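Last change to this page: 2025-11-03, by Burgi Wieser

# Red sports clothes: from the sofa to the basket

Many of you in Wondamthorpe have asked me how I keep red sports clothes nice, and how I stop them lying on the sofa for half the week. I wrote down my way. It is a simple way and it needs no special things.

## Before the wash

Empty all pockets and close the zips. An open zip scratches the other clothes, and it catches very easily in thin shorts. If the shorts have a cord in the waist, make a loose bow in it, otherwise you will search for the end with a safety pin afterwards.

Red with white is the difficult combination. The colour can go into the white parts, most of all in the first washes. So please do this:

- Wash new red things alone for the first 3 times.
- Use cold water, or 30 degrees at most.
- Turn everything inside out.
- Take the clothes out directly when the machine has finished. Wet red cloth that lies on a white stripe is asking for trouble.

Look also at the inner side. Sometimes there is a light panel or lining there, and a pink mark on it is easy to miss until you hang the thing on the line. 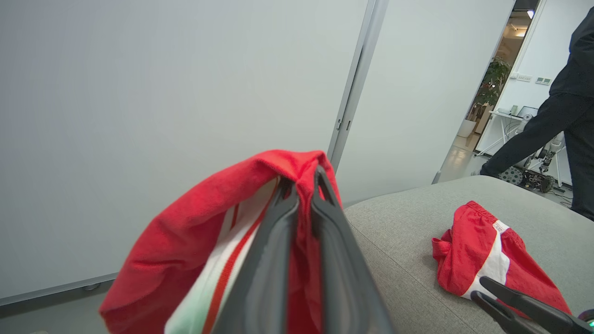

*Red garment with its white and pale green inside, red shorts with the white stripe on the grey seat.*

If you find a pink mark, do not dry the garment. Put it back in cold water with a colour run remover and follow the packet. Once it has been dried with heat, the mark is much harder to get out. I lost a good Kekinero jacket in this way in February and I am still a little angry with myself.

## The basket for the sofa

Clothes which were worn one hour only are not dirty, but one does not like to put them back in the wardrobe. In our house they went on the sofa. Now we have a basket on the floor beside it, and everything from the sofa goes in there before supper.

Take a basket with a low rim and a wide opening, so you can drop a jacket in with one hand. A woven one should have a cloth inside. The ends of the weaving pull threads out of knitted cuffs, and a pulled thread on a white cuff can be seen from far away. 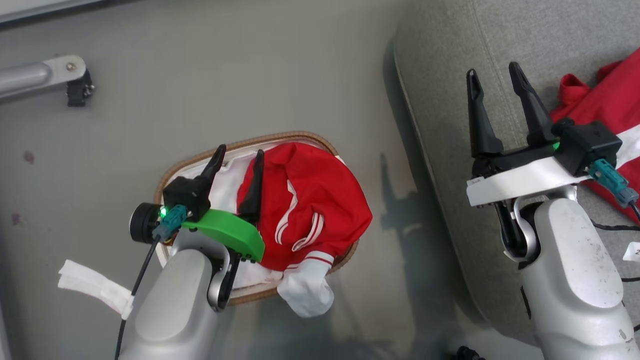

Put the heavy piece first and the shorts on top. Folding is not necessary for one evening, but I would not leave a jacket bunched up for longer - the creases in the sleeves stay, and ironing over printed or sewn stripes is not a pleasure. If you must iron, do it from the inside, on low heat, with a thin towel between.

The cloth lining should be washed too. I do mine together with the towels. Shake the basket outside before you put the lining back, there is always sand in the bottom.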